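Sakis Opens Up Its Bench Notes: How We Keep a Small Printed Arm Picking Straight

For release in May

Hi, I'm Saodah Wibisono, and I look after the arm cell at Sakis. People keep writing to ask how we set it up and what we do when it starts to drift, so we're putting our whole maintenance routine online, free, for anyone with a small printed arm and a bit of patience. It's called the Mistia notes (Mistia is our name for the cell) and it runs to 70 pages, quite a few of them about screws!

The job we tune against is a plain one. The arm picks up an orange cube and puts it in a black box with a white lining, over white paper on a wooden table. That's the whole test, and I love it, because a tired servo or a bracket that has worked itself loose shows up right away in where the jaws close.
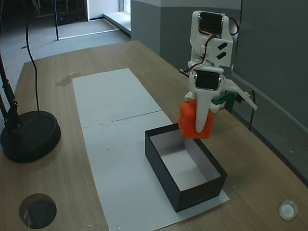 I start every morning at the joints. I check the screws at the corners of each servo, then I follow the red, black and white wires with a fingertip and make sure they have enough slack for the full swing. Too tight and they tug at the plug, too floppy and they snag on the bracket. My colleague Tormod Engebretsen likes his loops shorter than I do, and we argued about it for most of the winter. Both versions are in the notes, so pick a side.

After that comes the finger. Ours is a long white printed one with a rounded tip, and we go by picks when deciding whether to swap it. The last one came off after 227 picks, which was a new best for us (the one before only made it to 111). Davoud Mazandarani at Drorkberg, who tried the routine on his own arm, told us: "I'd been blaming the software for weeks. I went through the joint page with a screwdriver and had a much better afternoon."

The height check comes last. Lower the open gripper slowly over the paper, stop just short of touching, and save that position as your floor. Do it again whenever you change a finger or take a servo out, even if you're sure nothing moved. I was sure once, and I went through two fingertips before lunch.
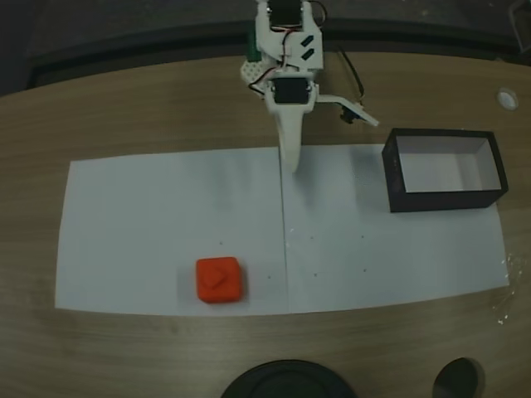
Where to get the notes

The Mistia notes are on the Sakis website now, along with print files for the finger and a blank log sheet. Our friends at Hoàng are working on a Vietnamese version with Lợi Ung. If you find a mistake, or you have a better way to route a wire, please send it in! Anong Petchrat handles press questions and can set up a visit to the bench, mornings preferred.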